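The drawer that shut for no one

March 31, 2023

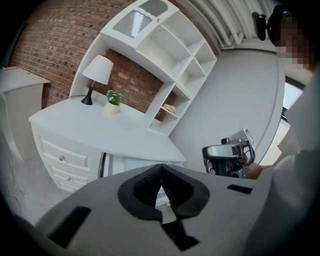 Two hand-held grippers at the white desk in Firbridge, the three drawers on the left.

For most of the winter, the best-behaved thing at Penilach was a drawer. The small company teaches robots to tidy up by having people do it first, gripper in hand, and its records showed the top drawer of a white desk being closed 2000 times without a hitch. The robot trained on those records then shut the drawer on Kohei Furukawa's thumb.

He is fine. He would like it known that he was only fetching a pen.

"It pushed, it felt something, and it pushed harder," says Ayten Kozan, who had to write the report. "As far as it knew, that was a stiff drawer."

The fault took 41 days to find, a good many of them spent blaming the motor. Chie Nomura changed the motor. The new one pushed just as hard. Then Rin Ebihara sat down with the old recordings and noticed that the trigger reading on one of the grippers lagged behind the rest by 45 milliseconds. People had been easing off as the drawer met the desk, as people do, and the late reading made it look as though they had squeezed right through to the end.

So the robot had learned its manners from a bad witness. The force limit that ought to have stopped it had been raised in October, when a sticky runner kept setting it off, and was never put back. The report gives that part a paragraph of its own, in the passive voice.

The limit is down again, and changing it now takes 2 signatures. Each session starts with a clap of the gripper fingers to check the timing, a trick borrowed from film sets. The stiff runner has been waxed, at a cost Kozan describes as "a candle".

Furukawa keeps his pens in his pocket. The recordings are being made again from the start, beginning with the top drawer.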